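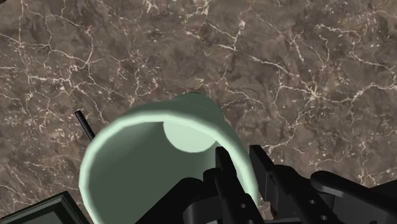 Nultden循环杯押金试点延长至明年春天，洗杯能力和归还点成焦点

Nultden市政府10月宣布，在市中心和Sernberg区推行的循环杯押金试点将延长至明年春天，参加范围也会扩大到电影院、医院门诊楼和火车站内的饮品店。原定今年秋末作出的是否全市推广的决定随之推迟。

试点于今年春天启动。顾客购买外带热饮时可以选择循环杯，每只交4欧元押金，喝完后把杯子交回任何一家参加的店铺，押金当场退还，可以退现金，也可以退回银行卡。不选循环杯的顾客仍可使用一次性纸杯，店家不得因此拒绝服务。

市环境局公布的中期报告显示，目前共有80家店铺参加，多数是咖啡馆和面包房，另有几家独立书店和一间社区图书馆内的茶水吧。报告说，参加店铺主要集中在老城步行区和Ritska大街沿线，南部住宅区明显偏少，河对岸的工业园区则只有一家食堂加入。

截至夏末，登记为“未归还”的杯子共2,706只。报告没有把这个数字直接算作丢失，理由是不少杯子仍在顾客家中或办公室里，以后还可能交回。试点规则没有规定归还期限，顾客隔多久来退都可以拿到全额押金。

未归还的杯子由谁承担成本，是下一阶段要解决的主要问题之一。按照现行办法，押金由Kramer公司统一保管，该公司同时负责杯子的采购、回收运输和清洗。顾客长期不还杯子，押金留在专门账户内，用于补充新杯。市环境局表示，补充一只新杯的实际费用高于押金，差额目前由市财政垫付。

有市议员在上次会议上提议提高押金，认为这样可以促使顾客尽快归还。环境局的答复是暂不考虑。该局在书面答复中说，押金再高，一部分顾客就会放弃循环杯，改回纸杯，一家人同时买几杯饮料时尤其如此。答复还提到，学生和领取养老金的居民对押金数额更敏感，这一点在街头问卷中反映得比较清楚。

洗杯能力不足

中期报告用了相当篇幅讨论清洗环节。Kramer公司的清洗站设在Sernberg区旧屠宰场院内，每天可处理600只杯子。平时够用，但遇到集市、球赛或者天气转好的周末，回收量会超过这个数，脏杯子只能在店里多放一夜。

参加的咖啡馆对此意见较多。老城的店面普遍狭小，后厨没有地方存放回收箱，有的店把箱子摆在顾客洗手间门口，有的放进地窖，每次取送都要上下楼梯。一些店主在意见表上写道，回收车早上十点以后才到，那时正是店里最忙的时候，员工既要做咖啡又要清点空杯，希望改在开门以前来收。

Kramer公司答应从下月起调整路线，把老城步行区安排在清晨第一趟。步行区上午晚些时候禁止货车进入，提前收杯也可以避开限行。南部几条街则改为傍晚收取。公司同时在向市政府申请扩建清洗站，计划增加一条清洗线和一间烘干室。旧屠宰场的主楼属于受保护建筑，外墙和屋顶不能改动，排风管道要从后院另接，审批需要的时间可能较长。

也有店家选择自己洗。试点规则允许店铺用自备的商用洗碗机清洗杯子后直接再用，前提是水温和消毒程序达到食品卫生部门的要求，并接受抽查。自洗的店铺每只杯子可少付一笔服务费。意见表显示，愿意自洗的主要是有座位、有厨房的店，只做外带窗口的小店基本做不到。

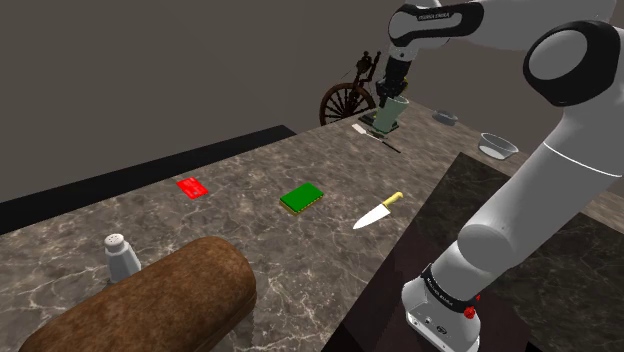 卫生部门在试点期间对参加店铺进行了抽查，没有要求任何一家停用循环杯。检查人员提出的问题多与存放方式有关，例如洗净的杯子叠放过早，杯壁之间留有水汽，或者干净杯子与待收的脏杯放在同一层架子上。部门已把存放要求改写成一页纸的说明，附有土耳其语和波兰语译文，发给各店张贴在后厨。

对于顾客自带杯子的做法，卫生部门维持原有意见：店家可以接受，也可以拒绝。接受的店应当使用托盘传递，杯子不直接接触咖啡机出口。自带杯不属于押金体系，押金试点期间也不统计数量。有居民写信询问能否给自带杯的顾客统一减价，市政府回复说，价格由店家自行决定，市里不作规定。

归还点集中在老城

居民反映最多的是归还不方便。在老城买的咖啡，往往带上电车，到公司才喝完，而公司附近没有参加的店铺。问卷中，住在南部的受访者普遍说家里存着几只没还的杯子，打算下次进城时一起带去，结果常常忘记。

市环境局计划在电车换乘站设置无人归还柜，首批放在火车站前广场、大学路口和Ritska大街北端。柜子需要接电和联网，换乘站的站台归交通公司管理，双方还在商谈场地和保洁费用。交通公司担心柜子旁边会堆放其他垃圾，要求由市里负责每日清理。环境局说费用可以由循环杯项目支付，但清理频率要看实际使用情况再定。

大学方面已同意在主食堂和图书馆入口各设一处归还点，由校内后勤人员管理。学生会则要求把自动售卖机出售的热饮也纳入试点。售卖机目前只能使用固定规格的纸杯，循环杯的口径偏大，落杯装置装不下。供应商表示可以提供不落杯的机型，由顾客自己把杯子放到出水口下，但更换机器要等现有合同到期。

医院门诊楼的情况有些不同。院方要求循环杯只在一楼大厅的咖啡吧使用，不得带入病房区，归还箱也只设在大厅出口。儿科候诊区的自动饮水处继续使用纸杯。火车站内的饮品店大多属于连锁经营，是否参加要由各自总部决定，目前已有一家书面同意，其余仍在答复期内。

店家的账怎么算

参加试点的店铺不需要购买杯子，只按使用数量支付服务费，与此同时省下纸杯和杯盖的采购费用。中期报告认为，热饮销量大的店基本持平，销量小的店略有亏损，原因是回收车每次上门另收一笔固定费用，杯子少的店分摊下来偏高。市环境局打算从下一阶段起取消上门费，改为完全按杯计费。

杯盖是另一个分歧。试点提供的循环杯配有可重复使用的杯盖，但杯盖不收押金，丢失率远高于杯子。几个月下来，不少店里只剩杯身，顾客要外带时又得配一次性塑料盖。一部分店主主张给杯盖单独收押金，另一部分认为收银时多一道手续，早高峰排队会更长。环境局目前倾向于不再补充可重复使用的杯盖，改为按需提供纸质盖，最终办法要等冬季问卷的结果。

面包房同业会提出，希望把循环餐盒也纳入同一套押金体系，这样午餐时段的外带餐食可以共用回收车和归还柜。环境局表示愿意研究，但清洗站现有的设备是按杯子设计的，餐盒油污较重，需要另外的预洗工序，至少在清洗站扩建完成以前不会启动。

街道垃圾量的变化还看不清楚。市容部门比较了步行区垃圾桶的清运记录，夏季纸杯比例有所下降，但同一时期Ritska大街北段因铺设供热管道封闭施工，客流减少，很难判断其中有多少来自循环杯。部门建议延长试点，重要理由之一就是要取得施工结束后的数据。北段路面预计在冬季前恢复通行。

市议会环境与交通委员会将在明年初听取下一份报告，内容包括归还柜的使用情况、清洗站扩建的费用估算和冬季问卷结果。是否向全市推广，由议会在春季会议上表决。表决之前，现有店铺的合同自动顺延，押金数额不变。

有意参加的店铺可以在Sernberg区办事处领取申请表，也可以在市环境局网站下载。申请时需要提交营业登记复印件和后厨平面图，选择自洗的店铺另附洗碗机的型号说明。办事处上午八点开门，中午不休息。居民手中的旧杯如有裂纹或变形，仍可在任何参加店铺退还，押金照退。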